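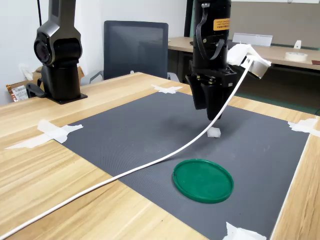
Student robot project wins second year of money

20 September 2023

A student project at Niltmont College that is teaching a robot arm to handle small household objects has been given another 3,670 pounds, despite missing the target it set itself in February.

The Stustside robotics club had said its arm would pick up a small object and put it down in the right place nine times out of ten. According to the club's own report, it ran 170 trials over the spring and summer terms and managed it in 69 of them.

The report calls this "a strong foundation". It blames poor lighting and a late change of gripper, but does not say how many of the failures came down to either. Nor does it say how often a student stepped in to move an object before the arm tried again, a point raised when the plans were first shown to parents.

The club spent 1,252 pounds last year, mostly on cables, sensors and replacement parts. The new grant is almost three times that. It will pay for a second year of work and a trip to the Brzozowska Cup, a contest for school and college teams.

Entry rules for the cup ask for an unaided run of ten minutes. The longest in the report is just under four.

The college says a public demonstration will be held at Fomness Library before the end of term. No date has been set.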